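Robotics Club: table-setting task, progress to date

The Woltent project group has moved from single-object picks to the full play-food set. Each run starts from a written layout, and the arm has to clear the food into the colander, leaving the plates where they are. The group has logged 310 runs since September. Of the last 98, most failures were on the strawberries, where the gripper closed too high on the leafy end.

The ketchup bottle is now placed at an angle on purpose. Grasp planning for it is handled by a separate script, named Fukuda, which picks the approach direction before the arm moves. 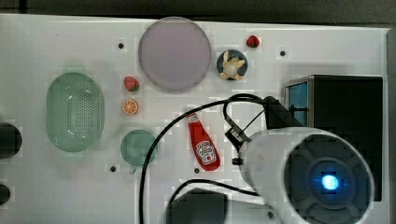 Next steps

Cable routing will be revised before the Ustholm meet. Members who want bench time should sign up for Room 3101 by February 13, 2025. Slots are limited to 12.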